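Foria Display Box, Painted Base

The Foria is a small open display box for shelf figures, plush toys and craft pieces. It comes as a base board, aluminum corner posts, thin metal edge rails and printed wall panels. Everything goes together with the hex key in the bag. Item no. 1264.

The base board is white and flat, painted in soft pastels. The planet design has a mint-green planet with a blue-gray ring, pink flowers on top and small yellow stars. Each board is painted at the Sarkgate workshop by Mawar Subramaniam, so the strength of the color varies a little from one to the next.
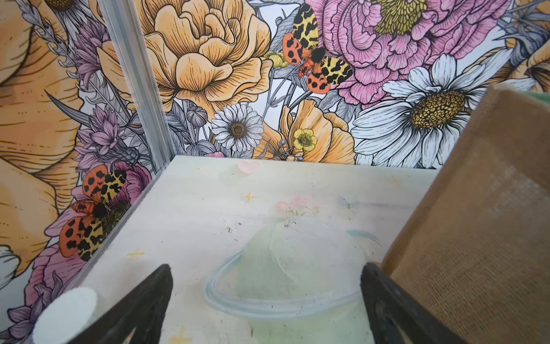
Wall panels slide in from the top and can be swapped later. The floral print has line-drawn flowers in yellow, pink, white, lavender and gray. Plain panels are sold separately – see the Rosetti set.

A tan burlap panel is also available. It stands upright by itself and can be used as a divider or as a backing for pins and tags.

Care: wipe the board with a dry, soft cloth. Do not use glass cleaner on the painted side. Dust shows on the white areas, so a soft brush is handy.

Box with 2 floral walls: $115
Box with floral walls and burlap panel: $181

Orders placed in April have now shipped. The next batch leaves Sarkgate on May 29, 2026. For spare posts or rails, write to Karim Abou Jaoude at the parts desk and include the item number.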